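Small Kitchens and Bedsits > Storage
Thread: Kitchen along one wall, open shelves, where should the food go?

morena_c
Posted 6/11/20

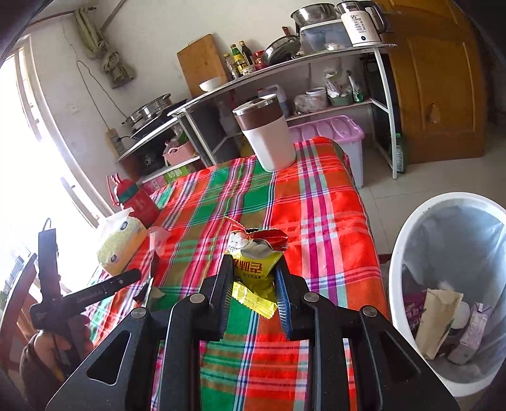
We moved in June and I still haven't got the kitchen side of the room sorted out. There's no fitted unit and no cupboards. Everything is on the white metal shelves along the wall, plus the short one for the cooker. We eat, work and do most of the chopping at the one table.

What I'd like to fix:

Opened packets. Snacks, noodles, dried mushrooms and so on. They get opened at the table, somebody rolls the top down, it unrolls again, and a few days later the lot is soft.

The bottom. I've got a basket and a box under the shelves and I never remember what's in them.

The table itself. It collects things and I end up moving it all to lay a plate down.

I can spend up to 100 if it does the job, but I'd sooner spend less. We rent, so I can't drill. Any ideas welcome.

Morena Costa

tallboy_ken
Re: Kitchen along one wall

For the packets, buy clips. Spring ones, the long sort that go right across the bag. Pegs are too narrow and let air in at both ends. I had the Brekau ones for years and only replaced them when we lost half in a move. Fold the top twice, press the air out first, clip across the fold.

Keep the clips in the place where you open things, so on the table in your case. If they're in a drawer across the room they won't get used.

Fenwick2
Re: Kitchen along one wall

I'd go for tubs over clips. A bag that's been torn at the corner or down the side won't clip properly, and most of mine end up torn. Square tubs with a lid, tip the packet in, cut the name off the front and put it in with the food so you can see what it is and how to cook it.

Get them all the same size. I've got a set of Darnmont ones that hold 1000 ml each and they take an ordinary bag of pasta with a bit of room left.

tallboy_ken
Re: Kitchen along one wall

Tubs are fine for pasta. For a bag of crisps or crackers that'll be finished tomorrow it's a lot of washing up. And they take the same space on the shelf when they're nearly empty.

Fenwick2
Re: Kitchen along one wall

Mine don't get washed between packets unless it's something oily. Each to their own.

pollyanne
Re: Kitchen along one wall

Having looked at the photo, I'd leave the packets for now and look at the top shelf. Kettle, bowl, frying pan, bottles and a jar all up there together, and a chopping board behind the bottles. So every time you want the board you're reaching over glass or whatever they are.

I'd stand the board at the end of the shelf on its own. Bottles in a tray, then you lift the tray out and carry it to the table when you cook. The frying pan could hang from an S hook on the side of the unit. No drilling needed as the frame is metal.

Kettle can stay. It's at a good height.

morena_c
Re: Kitchen along one wall

Thanks all. Pollyanne, I hadn't thought about the board. I do reach over, and I've knocked the soy sauce off once already. Will try it at the end tonight.

The frying pan is heavier than it looks, would an S hook hold it?

pollyanne
Re: Kitchen along one wall

A thick one would. Don't buy the thin wire sort. If in doubt put a heavy jug or something on the bottom shelf on the same side so the unit doesn't pull over.

Dunmore_Rob
Re: Kitchen along one wall

One thing before the storage. You've got a steamer on the electric cooker with the power strip on the wall just below. I'd want to know what else is plugged into that strip. A cooker shouldn't share with a kettle. Check the rating printed on the back.

I'd also keep an eye on the hanging cloths up in the corner. If the steam goes that way they'll never dry.

morena_c
Re: Kitchen along one wall

The kettle has its own socket. I don't run them off the same strip. The cloths are mostly dry by morning but I take the point, I might move them nearer the window.

gilly_flower
Re: Kitchen along one wall

Hello, we had nearly the same set-up for two years, so I'll say what worked for us.

We stopped putting food near the floor. The basket and box went to things that don't mind – spare carrier bags, tea towels, batteries, the iron. Food moved up to the lower shelf in two open baskets, one for opened and one for unopened. Rule was you finish the opened basket first. It cut down what we threw away by a fair bit.

The baskets were by Cocco, 90 pence each in the sale, but any basket that fits the depth will do. Measure the shelf between the uprights first. I didn't and had to take two back.

Fenwick2
Re: Kitchen along one wall

The opened/unopened split is a good idea. I'd still put tubs in it.

tallboy_ken
Re: Kitchen along one wall

And I'd still put clips in it.

pollyanne
Re: Kitchen along one wall

You've got that storage box with the pink lid behind the table as well. What's in there? If it's clothes or papers it could go under the bed and you'd have somewhere for the bulk stuff, rice and so on. A lidded box keeps rice better than a basket does.

morena_c
Re: Kitchen along one wall

Winter things and some paperwork I need to go through. The bed is too low for it, I've tried. I could swap it with the box under the shelves if I emptied both, but that's a Sunday job.

Gilly, I like the two baskets. The lower shelf has a jug and a bag of odds and ends on it at the moment and green packets shoved in wherever. Two baskets would go in if the jug moved.

Dunmore_Rob
Re: Kitchen along one wall

For the table, get a tray and limit yourself to what fits on it. Tissues, flask, whatever's in use. When you eat, the tray goes on the chair. We use an old Amel tea tray with a lip on it, so nothing slides off. Saves shaking half the contents out with the tablecloth, too.

Don't spend 100 on this. You need baskets, clips and a hook or two. I'd be surprised if it came to some 20 all in.

gilly_flower
Re: Kitchen along one wall

Agree with Rob. Buy the baskets, use them for a month, then see if you want anything else.

morena_c
Re: Kitchen along one wall

Board moved to the end of the shelf and it's already easier. I've ordered long clips and I'll get the baskets at the weekend once I've measured. Leaving tubs for now, sorry Fenwick2, though I may get one for the rice.

Fenwick2
Re: Kitchen along one wall

Get a big one for rice then, with a wide mouth so a cup fits in.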